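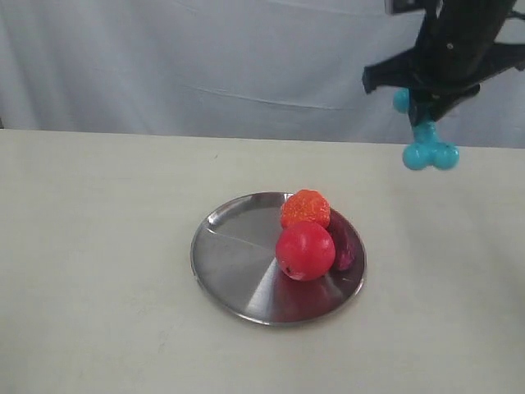 Ridwan Sembiring wrote under the previous part that his Clallisero kit picks up a block every time and drops anything with knobs on the ends, usually on the way to the plate, and he asked whether the fingers or the settings were to blame. In his case it was the settings. The factory grip profile assumes a part with two flat, parallel sides. A rubber toy with rounded ends has none, and it changes shape under load.

This part covers setting up the Clallisero gripper kit from Eladetti for placing a soft, uneven object on a shallow steel plate that already holds other items. The kit was bought at list price from Dustcombe and has been in use on our bench since November. It is assumed that the arm is already calibrated and that the gripper opens and closes from the Bepari control panel. If it does not, go back to the wiring part first.

What you need

The gripper kit with the fingers fitted
The wrist camera, focused at working height
A shallow round plate with a raised rim
A rubber object with rounded ends
A few smaller items to leave on the plate
The hex key supplied with the kit

A plain, light tabletop makes the camera setup easier. A patterned surface can be used, but the edge detection then needs tuning, and the manual says little about how to do that.

Step 1. Check the finger seating

Power off the gripper. Push each finger sideways with a thumb. There should be no movement at the base. If there is, loosen the mounting screws, seat the finger against its stop and tighten again. The kit does not include a torque driver, and the manual gives no torque value. Hand tight with the short end of the hex key has held so far.

Power on and run the homing routine with nothing between the fingers. The closed position should read 2440 on the panel. A lower reading means that one finger is still standing off its stop.

Step 2. Replace the grip profile

Open the profile list and copy Rigid Part to a new entry. Do not edit the original – a firmware update resets it without warning. In the copy, change the following:

Closing speed: 10 percent
Force limit: 14 newtons
Contact debounce: on
Hold mode: force

Hold mode is the setting that matters most for rubber. In position mode the fingers stop where they first meet the object and stay there. The rubber then relaxes, the contact force falls and the object slides out. In force mode the controller keeps closing in small increments to maintain the limit.

Step 3. Teach the pick

Place the rubber object on the open table, away from the plate. Jog the gripper above it and turn the wrist until the fingers close across the narrowest section. Gripping on a rounded end is possible, but the object tends to rotate during the lift.

Close, lift a short distance and wait. Watch the force reading. It will drop a little and recover. If it keeps dropping, open the fingers, move the grip point toward the middle of the object and repeat.

Step 4. Set the carry height

The carry height is measured from the lowest point of the held object. The panel measures from the fingertips, so the overhang has to be added by hand in the Tool Offset field. This is the most common cause of a collision with items on the plate. Measure the overhang with the object actually held, as it hangs differently from one grip to the next.

Add a clearance of 9 millimeters above the tallest item on the plate. Less can work with a repeatable grip, but a soft object swings when the arm stops.

Step 5. Teach the release point

Choose a release point on a free part of the plate, with room for the fingers to open. Polished steel is difficult for the wrist camera. Reflections of colored items are picked up as items, and bright patches are picked up as edges. Set the exposure manually, then limit the detection zone to the inside of the rim. Turning on the reflection filter helped with the bright patches and made no difference to the colored ones.

Lower until the object touches the plate, open the fingers at the same closing speed used for the pick, and retreat straight up. A sideways retreat drags the rubber along with it. Close the fingers again only after they are clear of the object.
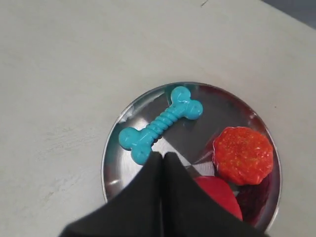

Running the full cycle

Save the taught points and run the cycle once in single-step mode. Confirm each move on the panel before allowing the next. If the object comes down tilted on the rim, move the release point inward and leave the height alone.

Colleen Kennedy tried the same profile on a taller plate stand and had to enter the overhang again after moving the stand. The software stores Tool Offset with the station, so a new station starts at zero.

Remarks on the kit

The fingers and the force control are good enough for this type of work at the price. The weak points are the manual and the camera software. The profile editor has no undo, and an unsaved profile is lost when the panel goes to sleep. Save after every change.

Spare fingers are sold only as a pair. Order them with the kit if soft or sticky objects are planned, as the shipping charge is the same either way.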